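Outdoor Path Following – Notes for Session 7

By Madhu Bhatt
November
12 comments | 31 shares

Welcome back, everyone, and well done for getting through the indoor track exercises. I know the black tape on the white floor had begun to feel like an old friend, and one or two of you asked whether we could stay with it until the end of term. We can't, I'm afraid, but I think you'll enjoy what comes next, because from this week the robot has to find its own way along a real brick path, with trees and grass and bushes on either side and no tape at all.

Please read these notes before Thursday. They are longer than usual (Meenakshi Garg tells me they always are), but most of the trouble people had last year came from skipping the part on labelling, so do have a cup of tea and go through the whole thing.

What we are asking the robot to do

The task sounds simple when you say it out loud. The robot takes a picture, decides which part of it is path, works out where the middle of the path lies a little way ahead, and steers towards that point. Then it does the same again. We call the program that does the first part the path finder, and the program that does the steering is the same one you wrote for the Winley board, so please don't throw that away!

On the tape track you could get by with one brightness threshold. Pick a number, call everything darker than it "line", and off you go. Outdoors that falls to pieces very quickly. Brick comes in more than one colour, worn brick can be nearly as pale as a concrete kerb, and soil beside a path may be much the same shade as the path itself. Have a look at these two and ask yourself where you would draw the edges.
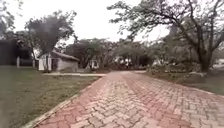
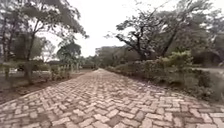
Brick path in both, with rather different company at the sides.

Labelling your pictures

Each pair will have 300 pictures to train with and 123 to test with, kept in separate folders on the shared drive. Please leave the test folder alone until your path finder is finished. It is very tempting to peek, and I have done it myself, but you end up fooling nobody except yourself.

When you label, mark only the surface the robot may drive on. A few rules, so that we all do it the same way:

- Paving is path, whatever its colour. A reddish band and a grey band count the same.
- A kerb is never path, even when it is low and flat and looks perfectly drivable.
- Dry leaves lying on the bricks are path. Dry leaves on the soil are not.
- Where the far end of the path turns into a blur, stop labelling. Don't guess.
- If a shrub hides the edge, follow the leaves you can see and leave the hidden bricks out.

You and your partner should label the same small batch first and compare. You will disagree – everybody does – and it is much nicer to find that out early on.

Choosing where to steer

Once you have the path marked, take one row of the picture fairly near the bottom and find the midpoint of the path along it. Then try a row higher up and see how the steering changes. A low row gives steady but rather short-sighted driving, while a high row sees bends sooner and wobbles more. The Palometti method in your reader blends several rows together, and you are welcome to try it if you have time to spare.

For Thursday

Bring your labelled batch, your steering program and a charged battery. Chapter four of Kárason is worth reading beforehand, particularly the pages on uneven edges. Questions can go to me or to Meenakshi, who is in the workshop most afternoons.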